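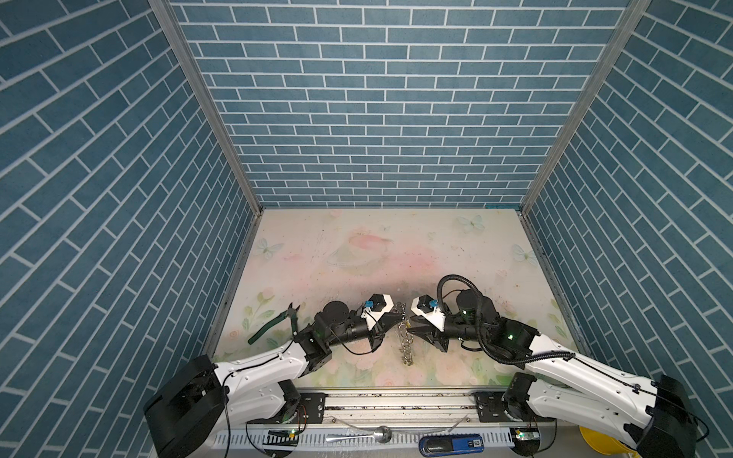
Brick-pattern wallpaper is a wall covering printed to look like brickwork. The bricks are usually laid out in running bond, with each joint centered over the brick below, and thin lines stand in for the grout. Common colors are red, white, gray and blue-gray.

It is sold in rolls or as peel-and-stick sheets. Foam-backed types have a raised surface and can be some 6 mm thick. The pattern should be matched at every seam, and courses should line up where two walls meet. Printed vinyl types can be wiped with a damp cloth.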